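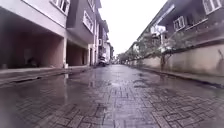 Call for participants: Trirkudia street robot build, spring group

Trirkudia is a student project in Duvville. We are trying to get a small wheeled delivery robot to go down an ordinary residential street and come back without a person touching it. We have room for more people in the spring group and are taking applications now.

Before you apply, please read the rest. We lost several people in January who had expected something else, and that was partly the fault of our old notice, which promised "the future of delivery." We have taken that line out. Some of us doubt that sidewalk robots are a good idea at all. You are welcome to share that doubt and still join. We would prefer it to the other kind of applicant, the one who has watched a lot of launch videos.

What the project is

The robot is called Plidis. It has four wheels, a box on top that can hold a bag of groceries, and software that has been rewritten by three groups of students in a row. On a flat gym floor it does very well, and we have stopped being impressed by that. On brick paving it shakes, its wheel counts drift, and its idea of where it is gets worse the farther it goes. After rain it is worse again. Wet paving reflects walls and sky, and our current software likes to treat a reflection as a hole, or a hole as more street. Gutters and low curbs are also a problem.

The course we set ourselves is 100 meters out and 100 meters back on block paving, in whatever weather we get. So far the best run without help is 54 meters. The group before us reported a longer one, but they didn't keep the log, so we don't count it.

What you would do

Most of the work this spring is dull. Somebody has to go through street pictures and mark what is road, what is curb, what is standing water and what is only shine. We have 3,451 of them sorted so far and almost 1,000 that two people marked differently. Those need a third look and some written rules, so that the next group isn't arguing about the same puddles.

There is also hardware work: new wheel mounts, a better seal on the electronics box, and a wiring job that should have been done properly the first time. A smaller number of people will work on the driving software. Please don't apply only for that part. Everyone marks pictures, including the people who write code.

On test days you walk next to the robot with the stop button in your hand. You don't film it, you don't text, and you don't let it "try" when a car or a person is coming.

Who we are looking for

Students aged 16 and up, from any school in Duvville. You don't need to have built a robot. It helps if you can do at least one of these:

solder, or use a drill without being watched
write a short program in any language and explain it to someone else
keep notes that another person can read a month later
put up with being outside in the rain

We are also short of people who will say in a meeting that a result looks wrong. If you have been told you are annoying about numbers, apply.

What you get

No pay. Tools, parts and a bench are provided, and you keep a copy of anything you write. We can sign off on project hours if your school accepts them, but check with your school first - some don't. There is no prize at the end. We do plan to enter the Zoëga street course meet if Plidis can finish our own course first. If it can't, we won't enter, and we won't enter with a shortened route either.

Time

Two evenings a week, plus test days that get called at short notice depending on the weather. If you already have three clubs, this is probably not the fourth.

How to apply

Write us half a page. Tell us about something you made or fixed that didn't work, and what you did next. Leave out your grades. If you think the whole project is a bad idea, say why; it won't count against you.

Hand it in at the Trirkudia bench or send it through the contact form on this site by April 6, 2019. Everyone who writes gets an answer, and we'll ask you to come to one evening session before either side decides.

Under 18s need a signed form from a parent or guardian before the first test day.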